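The consular section at Clarville opened to the public at nine, and by half past eight the queue usually reached the pharmacy. I was posted there as vice-consul in February, on what was meant to be a short relief and became three years. The section consisted of me, Carolina Abreu, who handled visas, and a locally engaged clerk, Necati Uysal, who had outlasted four consuls and kept the registers.

The registers need explaining. Every document we legalised received a serial number, entered by hand in a bound book and again on a card. The card went into a drawer by surname, the book stayed in the strongroom. The capital wanted a return each quarter, and the total in the book had to match the fees banked. In my first quarter the book showed 573 entries and the fee account was short by the price of 18.

Necati was not alarmed. He said the difference would be seamen's papers, stamped free under an old shipping convention, and that my predecessor had stopped marking them as such. It took us almost a fortnight of evenings to prove it, working back from the cards. 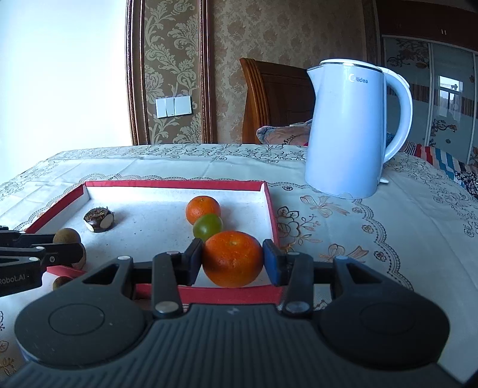 The cards for crew members were filed under the name of the ship - a habit dating from when Clarville was a busy port. Most of ours came from the Jornarell, a coaster that called for cement. Her second officer, Danang Liem, needed his certificates legalised each time he changed flag, and his entries alone accounted for a third of the gap. I wrote the exemption against each line in red ink, initialled it and sent the return in late with a covering note.

The reply came by bag. Bülent Keskin, then in the finance department, accepted the figures and asked under which article the exemption had been granted. I quoted the article. He wrote again to say that it had been renumbered, and enclosed the new text, which was identical to the old one.

I kept the cards in ship order after that. When the section was computerised, the new system had no field for a vessel, so Carolina entered the ship's name under 'place of residence'. As far as I know it is still done that way.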